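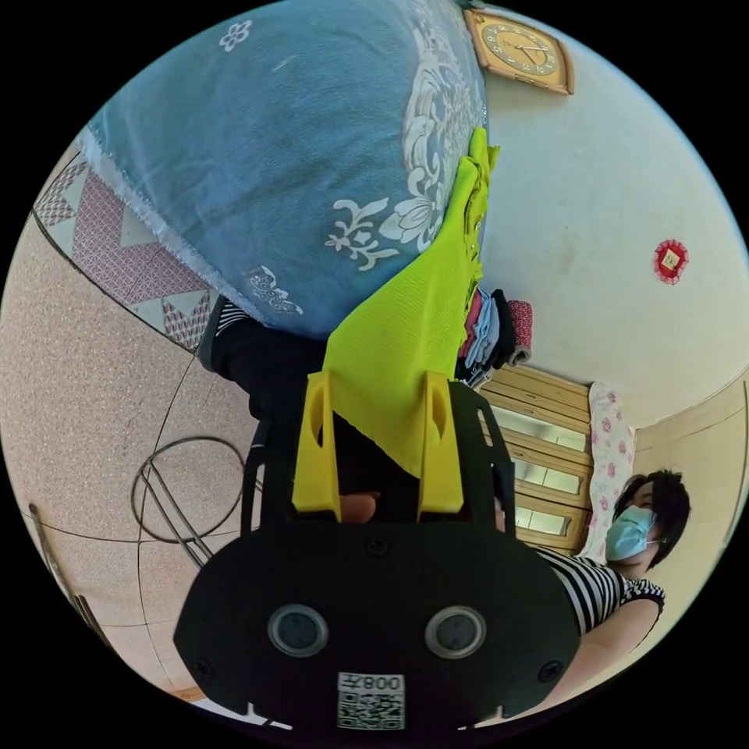 Teaching cloth handling with the Joubert hand gripper and the Rasley method

Product tested: Joubert hand-held gripper, with the Rasley training recipe
Used for: picking up and spreading one light cloth on a bed
Robot arm for the final tests: Trustov
Score: good for data collection, average for the final result

I work in a small lab in Ballach, and our subject is household cloth. For two years we recorded our demonstrations by teleoperation, with one person at the controls and the robot standing next to the bed. It works, but it is slow, and you can only do it where the robot is. The Rasley method takes the robot out of this step. A person holds the gripper in the hand, does the task in an ordinary bedroom, and the cameras on the gripper record what the fingers see. Later a policy is trained on these recordings and goes to the arm, which wears the same kind of fingers.

The hardware

The gripper has a black body, two yellow fingers with a long opening in each, and two round lenses side by side. You get used to it quickly. After a short practice I could pick up a thin cloth by a fold without thinking about my hand. A stiff or thick fabric asks for more force, and then my thumb was tired before the session was over. I would like a softer spring, or a choice between two.

The view is very wide and bends everything near its border. At first I found this ugly. For training it has a clear use, as the policy sees the cloth, the bed and a good part of the room together, and it can still find the bed when the cloth hangs in front of the fingers. It also sees people. Everybody who stands near the bed will be in the recording, so ask for permission before you begin, and ask again if somebody new comes in.

Each unit has a label with a code and a number on it. Ours is 008. We write this number in the log for every session, and I recommend the same to all groups with more than one unit. We once mixed the calibration files of two grippers and lost an afternoon with it.

The method in use

The recipe wants short demonstrations, each under 30 seconds, starting with the cloth in a new random heap. You pick it up, lift it, bring it over and lay it down. The instructions are clear about the length and very poor about the speed. My first recordings were too fast. The position tracking lost the gripper in many of them, and the software only told me afterwards. A warning sound during the recording would solve this.

In one long session of nearly 90 minutes, with pauses, we kept 109 demonstrations after the cleaning. With teleoperation I would need several days for the same number. This is the strongest point of the whole package, and for me it is enough reason to continue with it.

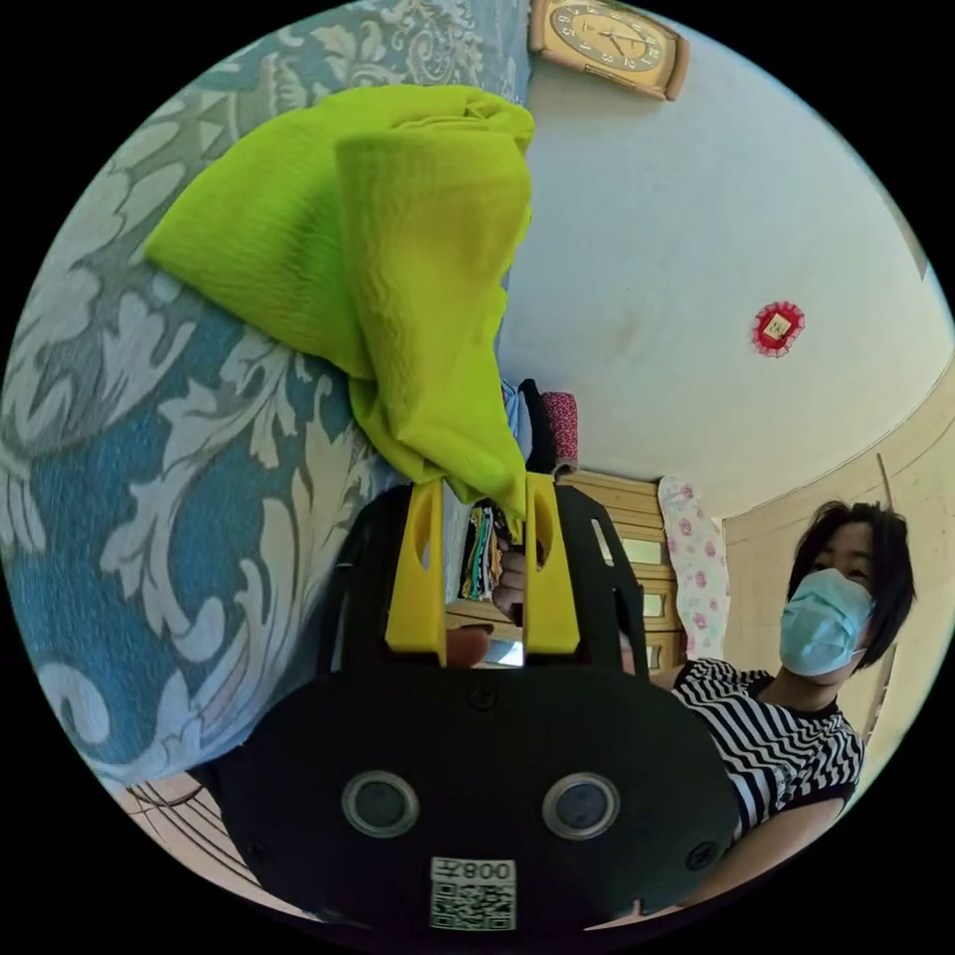 Gripper 008 with the lime-green cloth, patterned bedspread behind.

I advise a cloth in a strong plain color for the first trials. Against a bed cover with a large pattern it is easy to check, when you look through the recordings, which fabric the fingers are holding. A white cloth on a white sheet was a bad choice of mine in June, and I could not judge half of my own grasps.

The result on the arm

The Trustov arm learned to pick up and lift very well. It goes to a fold, closes, and pulls up at a reasonable speed. The laying down is weaker. Often the arm opens the fingers too early and the cloth falls in a heap again, only in a different place. I believe this comes from the recordings: a person shakes the wrist a little at the end to open the cloth, and the arm follows this movement too slowly to have the same effect. Raising the speed limit helped somewhat – we did not dare to go very high near the furniture.

A change of room costs less than I expected. With a different bed cover the picking was almost the same. With different light, in the evening, it became worse, and we had to add more recordings made with the lamp on.

What I liked
Recording is fast and needs no robot in the room
The grip on thin fabric
Wide view, useful also when the cloth is close to the lenses

What I did not like
No warning when tracking is lost
The spring is hard for long sessions
The manual says almost nothing about releasing the cloth

For groups who need many demonstrations from real homes, I can recommend it. If your task depends on the last movement of the wrist, borrow a unit first and test exactly this part. We will try it next with towels, which are heavier and keep their folds better.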